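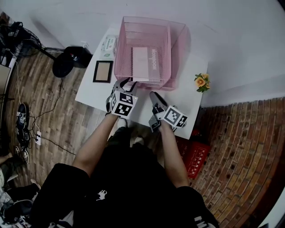

Dilruba Kodikara asked whether a small table really needs its own safety check, and the answer is a big yes! Small tables tip, wobble and collect things faster than any other furniture in the building, and a good check takes 2 minutes. Comments are mine, and more are very welcome - Tahsin Patwary

CRAFT AND DESK CORNER CHECKLIST, DRINDDEN ROOMS

1. Table stands level, no rocking when leaned on
OK. I pressed every corner and it stayed put. Lovely.

2. Mesh basket: no broken or sticking-out wires
OK. Run a fingertip along the rim and the lower tier too. Pink mesh hides snags surprisingly well, so go slowly.

3. Folders and flat boxes stand upright inside the basket
OK. Heaviest one goes in the middle, please.

4. Picture frame: glazing sound, corners tight
OK. Keep it flat on the table until the wall hook is up. Hook ordered from Skeker in November.

5. Small boxes and packets away from the table edge
Watch this one. The back corner is a favorite parking spot and things do slide off. I'd love to see them in a tray.

6. Artificial flowers: no loose wire ends, dusted
OK, and they cheer the place up no end!

7. Fan: grille firmly fitted, cord off the walkway
Grille OK. Cord needs one more clip.

8. Bags off the floor where people walk
To do. A row of hooks by the fan would be wonderful - Dilruba has 54 left over from the Femell hallway.

9. Floor planks flat, no lifted ends
OK on the left. Right side still to be checked once the box or bag under the table has been pulled out.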